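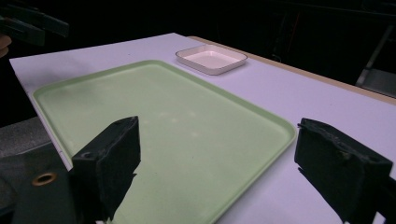 Tray and Dish Check, Serving Table

September 29, 2019
By Thomas Marras

Print this page | E-mail this page
Search Indier Keyword Go

1. Tray lies flat, rim sound all the way round. OK. The green one has its share of scuffs and pale blotches, bless it, but I ran my thumb along the whole rim and found no cracks, so it stays in service.

2. Small dish with the dark rim: no chips. OK. It does sit rather near the table edge, so please, everybody, nudge it in a little before lunch!

3. White rectangular dish lifted over the tray and checked for hairlines. OK, and it still has a lovely shine inside.

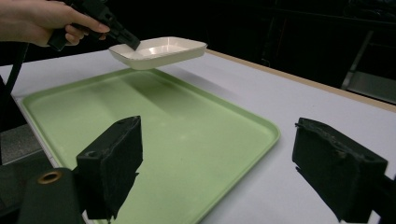 4. Tabletop clear to the right of the tray. OK, with plenty of room to set things down. Amedeo Martinelli will look again in October.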